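The Thirty-Second T-Shirt

The first promise on the Konmont folding card is that any T-shirt can be folded in under half a minute, and that you will enjoy it. I can confirm the half minute. The enjoyment I am still waiting for.

The card is a printed sheet with dotted lines that tells you where the sleeves go. Borkmont sells a thicker version with a hinge, and Plelto sells a whole course in 5 parts, the last of which is about drawers. All of them rest on the same idea: a folded shirt is a better shirt, and a person with folded shirts is a calmer person. I spent a month living by these rules to see if I would get calmer. I own too many T-shirts, most of them gray, so I had plenty to practice on.

Let me be fair about the part that works. Flattening matters. Every method I tried begins with laying the shirt on a clear, hard surface and smoothing it with your palms, and every method is right. Do it on a bed and the mattress gives under your hands. Do it in the air, the way I have since college, and you get one long sleeve and one short one from the same shirt. A table is better, and a big one is better still, which is bad news for those of us whose table is also the office, the mail pile and the place where dinner happens.

Sleeves are where the trouble starts. The instructions show them as neat little flaps that lie down when told. A real sleeve has a seam that wants to curve and a cuff that wants to curl, and a soft jersey knit will wander off if you so much as reach for the other side. You turn the shirt sideways, you fix one cuff, and the other bunches up.
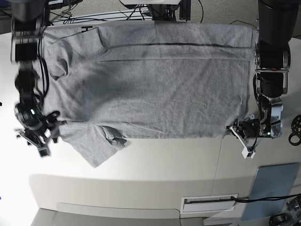
Gray on white, the shirt lying sideways.

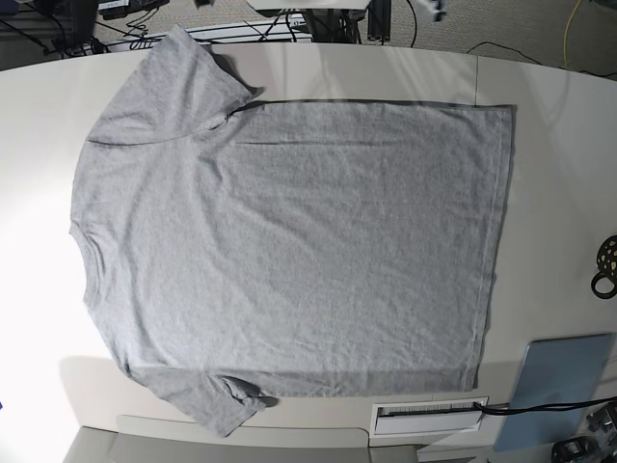

Laundry veterans seem to have made their peace with this long ago. One reader, replying to an earlier column of mine, wrote that she quit worrying about sleeves when her third child was born and now folds each shirt in half, then in half again, and puts it on the pile. She has never had a complaint. Her view was that the people who write folding guides do very little laundry, and that if they had 100 socks to match afterward they would be less fussy about a cuff.

I think she is mostly right, though I would argue with the pile. Piles are how the same 3 shirts get worn all year while the rest turn into a kind of sediment. Standing shirts on edge in the drawer, like records in a crate, does let you see what you have. It also shows you that what you have is a great many gray T-shirts, and I am not sure I needed to know.

The upright method has a flaw that the guides skip over. It works in a full drawer. Take out a few shirts for a weekend away and the others slump, and by the end of the week you are refolding things you never wore. Rungrueang makes a fabric divider to stop this. I tried it. It slumped too – more slowly, and at extra cost.

Then there are the creases. A shirt folded into a tight little packet comes out with a line across the chest, and no amount of tugging in front of the mirror gets rid of it. The looser, lazier fold leaves fewer marks. Hanging leaves fewer still, unless you count the bumps at the shoulders, and on a dark shirt I do.

By the end of the month I had kept two habits. I smooth a shirt on the table before I fold it, and I bring both sleeves in before I touch the body. The card went back in its envelope in September and has stayed there. My drawer is tidier than it was and a good deal less tidy than the one in the Plelto course, which I suspect has never been opened by anyone looking for a clean shirt in the dark.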